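Der weiße Tisch ist das Erste, was man sieht, wenn man bei Clellusico durch die Glastür kommt. Darauf gelbe Schalen, in der Mitte ein Blech aus Edelstahl, und die Inhaberin der kleinen Werkstatt ist schon mitten im Erzählen, bevor das Aufnahmegerät läuft. Kaffee gibt es auch, aber der bleibt auf der Fensterbank. »Flüssigkeit am Legetisch, da werde ich ungemütlich!«

Clellusico stellt Teilesätze zusammen: Schaltplatinen, Hubmagnete, Kabel, alles, was zusammen in einen Karton gehört, damit jemand anderes daraus ein Gerät bauen oder reparieren kann. Der größte Auftrag heißt intern nur »Busell«, nach dem Kunden, und läuft seit Juni. 3000 Sätze sollen es bis zum Ende werden.

»Die Leute denken, das sei stupide«, sagt sie und lacht. »Ich dachte das auch! Mein erster Tag in so einem Betrieb, da war ich noch Aushilfe, und ich habe geglaubt, ich schlafe im Stehen ein. Und dann lag da dieses eine Tablett, perfekt gelegt, jedes Teil an seinem Platz, und ich fand das so schön, dass ich es gar nicht zumachen wollte.«

Seitdem hat sie das Thema nicht losgelassen. Sie redet über Schalen wie andere über Gitarren. Die gelben hat sie lange gesucht, graue hatte sie vorher, und auf grauem Grund, sagt sie, verschwinde jedes dunkle Käbelchen. »Auf Gelb siehst du alles. Schwarz, Rot, Silber, sogar das Blau von den Magneten. Ich habe damals 40 Stück bestellt, auf einen Schlag, und meine Buchhaltung hat gefragt, ob ich eine Gärtnerei aufmache.«

Dann geht sie zum Tisch und zeigt, wie sie sich den Aufbau denkt. Vorräte außen, Ergebnis in der Mitte. Die Magnete haben ihre Schale, die roten Platinen haben ihre, und auf dem Edelstahlblech liegt eine weiße Schaumeinlage. 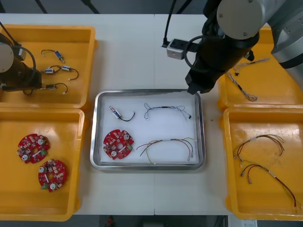 ## »Die Einlage ist das halbe Geheimnis«

Warum Schaum? Sie drückt mit dem Daumen hinein, so wie man eine Matratze prüft. »Blankes Blech ist wunderschön, aber es rutscht und es klappert. Die Platinen sind empfindlich auf der Unterseite, da will man kein Metall haben. Und ich mag es leise! Wenn hier den ganzen Tag Teile auf Stahl fallen, hat man abends Kopfschmerzen.«

Den ersten Schaum hat sie von einem alten Verpackungsrest geschnitten, mit dem Küchenmesser, das sieht man ihm in der Erinnerung noch an, sagt sie. Heute kommt die Einlage als Zuschnitt von Sqalli, fertig auf Maß, und wird getauscht, sobald sie Druckstellen bekommt. Sie hebt die alten auf und legt sie zu Hause unter die Blumentöpfe.

Über die Platinen könnte sie eine Stunde sprechen. Rund, rot, mit einem Loch in der Mitte. »Die meisten Platinen sind ja Rechtecke, das stapelt sich und man vergisst sie gleich wieder. Aber die hier! Jeder Besucher zeigt als Erstes auf die roten. Mein Neffe meinte, das seien Pizzen für Roboter.« Beim Legen fasst sie sie ausschließlich am Rand an und dreht sie so, dass der grüne Anschluss immer zur selben Seite schaut. In der Vorratsschale dürfen sie liegen, wie sie wollen, da ist sie großzügig.

Schwieriger sind die Magnete mit ihren Anschlusskabeln. Ein kurzer Draht, ein kleiner weißer Stecker am Ende, und schon hat sich einer im anderen verhakt. Früher kamen bei ihr 400 davon in einem einzigen Beutel an. Sie schlägt die Hände über dem Kopf zusammen. »Ein Vogelnest. Wirklich, ein Vogelnest! Ich habe einen ganzen Vormittag entwirrt und dabei zwei Hörspiele gehört.« Inzwischen holt sie immer nur ein paar auf einmal aus dem Karton und legt sie mit etwas Luft in die Schale. Wer es eilig hat und an der Leitung zieht, bekommt von ihr einen freundlichen, aber deutlichen Vortrag. Angefasst wird am Körper, die Leitung kommt von allein mit.

Und die Kabelbäume? Da wird sie fast zärtlich. Die verdrillten Stränge in Grau und Weiß bekommen bei ihr eine eigene Schale, und zwar flach ausgelegt. »Man kann so einen Kabelbaum zusammenrollen, klar. Aber dann will er beim Auspacken wieder Rolle sein. Ich lege ihn lieber hin und lasse ihm seine Form.«

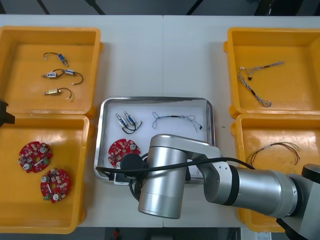
*Vorratsschalen am Legetisch: links Magnete und rote Platinen, oben rechts ein verdrillter Kabelbaum.*

Ob sich die Ordnung im Lauf der Zeit verändert habe, möchte ich wissen. Ständig, sagt sie. Es gab eine Phase mit 10 Schalen, aufgereiht wie am Buffet, und alle sind daran vorbeigelaufen und haben sich gegenseitig auf die Füße getreten. Danach kam eine Drehscheibe (»Lustig, aber nein«). Der jetzige Aufbau mit vier Schalen und dem Blech dazwischen stammt aus einem Auftrag für Astari, bei dem es schnell gehen musste, und ist einfach geblieben. Man kommt von jeder Schale auf kurzem Weg zur Mitte, und der Blick muss auch nicht weit wandern.

Sie probiert trotzdem weiter. Gerade überlegt sie, ob Platinen und Magnete die Plätze tauschen sollten, und stellt mir die Frage so ernst, als hätte ich dazu eine Meinung. Ich habe nach zwanzig Minuten tatsächlich eine. Platinen nach hinten, finde ich. Sie schüttelt den Kopf und erklärt mir sehr vergnügt, weshalb das Unsinn ist: Flache Teile gehören nach vorn, man sieht sonst ihre Ränder schlecht.

Was sie Leuten rät, die zu Hause basteln und deren Tisch nach dem dritten Projekt zugewachsen ist? »Kauft euch eine Schale. Eine! Am besten in einer Farbe, die ihr sonst nie kaufen würdet. Und dann legt ihr vor dem Löten alles hinein, was ihr für genau dieses eine Ding braucht. Ihr merkt sofort, was fehlt, und müsst nicht mit dem heißen Kolben in der Hand nach einem Stecker suchen.«

Gegen halb fünf klingelt das Telefon, Busell fragt nach einer Lieferung. Sie nimmt den Hörer, winkt mir zu und schiebt mit der freien Hand noch schnell den Kaffee weiter nach hinten auf die Fensterbank.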